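Vokarell cell back at work after a new set of finger pads

The bundling cell at Vokarell's textile sorting shop is running again this June, after a slow stretch when the gripper kept letting go of cord ends at just the wrong moment. The crew at Restrepo, who set the cell up in the first place, came back to look it over and ended up staying most of the afternoon, which suited everyone fine (there was a good deal of coffee involved).

The trouble came down to wear along the tops of the fingers and a closing force that had drifted over the winter. The pads were swapped, the fingers squared up to each other again, and the force brought back up in small steps, 6 in all, with a test on patterned cloth tied in white cord after each one.

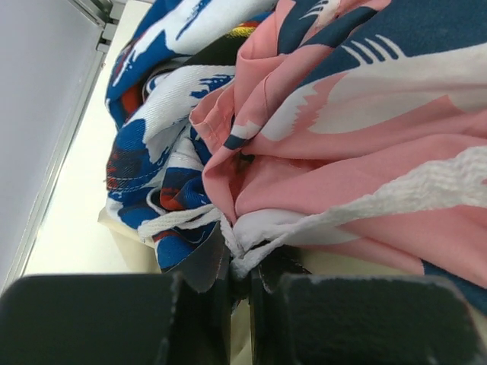

Daniyal Lashari would have liked the pads changed a month sooner, and told us that a knot is a far harder thing to hold than a folded shirt, so any little wear shows up there first. He wants the fingers checked every eight shifts from now on and has already taped a sheet to the control cabinet for people to initial.

The cell got through 362 bundles on its first full day back, with three drops, all of them on thin cord. Restrepo has left a spare set of pads in the drawer under the bench, along with the feeler gauge and a handwritten note of the new force setting. A second visit is planned to look at the wrist cable, which has begun to rub a little where it passes the bracket.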